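Cundach Makers & Automation Board > Small Arms and Grippers > Maintenance

Thread: Fingers marking laptop lids, or is it just me?

tondness_tom
20/10/2019
Hi everyone, and sorry in advance for the length! I look after the sorting cell at Brila, where we take in used laptops, and the arm picks each one off a flat table and passes it along to be wiped. It's a lovely little setup and I'm very fond of it, but lately I've been seeing thin scratches on aluminum lids and I'd like to know whether it's us doing it or whether they come in that way. The fingers are the black molded ones with the oval slots, and they've done 488 hours since I last had them off (I keep a notebook, my wife teases me about it). Wrist camera view as it comes in on the long edge:
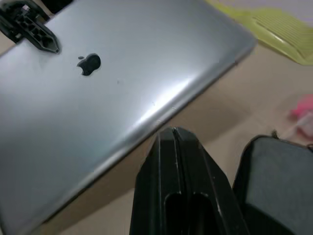

Reply 1: widmer_fan
Oh, I do like a proper close view. There's a faint thin scratch near the middle of that lid and a few specks besides, but your fingertip is way down at the lower edge, so I wouldn't blame it for that one. What I'd look at is the dust and the pale scuffs along the side of the finger. Grit rides on those edges and gets dragged over whatever comes next. Take them off, wash them in warm water with a drop of dish soap, let them dry overnight, and go over the tips with a fingernail. If you feel a burr, 2000 grit paper, very lightly, and always away from the tip.

Reply 2: Jeanine Timmermans
I'd be careful with the sandpaper, dear widmer_fan! We did that on our Widmer cell in September and took just enough off one finger that the pair no longer closed square, and then I spent a whole afternoon re-teaching the grip. Wash them, yes, by all means, but if there's a burr I'd swap the finger and be done with it. They come as a pair, so change both. And Tom, check your approach height. I leave 2 mm between the tip and the table, and I come in slower over the last stretch than you'd think you need to.

Reply 3: widmer_fan
Fair point about closing square, though I've dressed mine that way for years and never had to re-teach. I think it depends how heavy your hand is. Agree completely on the approach height.

Reply 4: tondness_tom
Thank you both, this is so helpful. I'll wash them tonight and put a feeler gauge under the tips before I touch anything else. I have a spare pair in the drawer, so I'm leaning Jeanine's way if I find a burr (my hand is heavy, ask anyone). I'm also going to look over the next tray of lids under the lamp before the arm gets them, and write down which ones are marked already.

Reply 5: Jeanine Timmermans
Good plan! Remember to run the homing routine once the fingers are back on. Ours needs 9 slow open and close cycles before the grip force reads steady, and I always forget and panic at the first number.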